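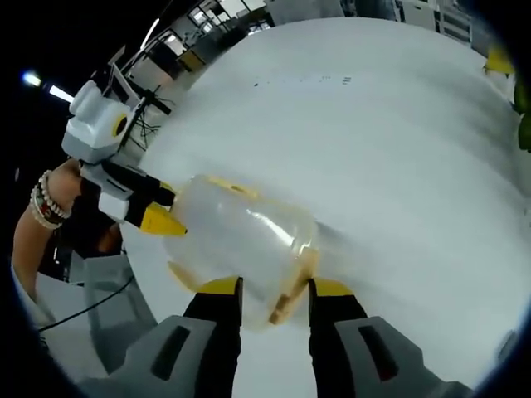 *A clear container on its side on the white table, from the jars and bottles part of the set.*

# Makotus Containers

Hello, and thank you for stopping by! Makotus is a collection of pictures of everyday containers: the jars, bottles and tubs that pile up in a kitchen cupboard until somebody needs one for buttons or dry beans. I started it in September with a shelf of my own (I have never been good at throwing out a decent jar), and it has grown a good deal since then.

## What you get

- 800 pictures for general use
- 235 more set aside for testing
- `labels.csv`, with one row per picture

The columns are `file`, `kind`, `clear` and `pose`. For `pose` I use `upright`, `side` or `upside_down`. A container that leans but still rests on its base goes under `upright`, which I went back and forth on for longer than I'd like to admit.

## Known trouble spots

Clear plastic is hard to label well. Edges get lost against a white table, and highlights can pass for scratches. There are 15 rows where I couldn't settle on jar or bottle, so those say `unsure`, and I'd be very glad of a second opinion.

Corrections are welcome as issues or pull requests. Please give the file name!

Renata Herrera
Last updated October 7, 2021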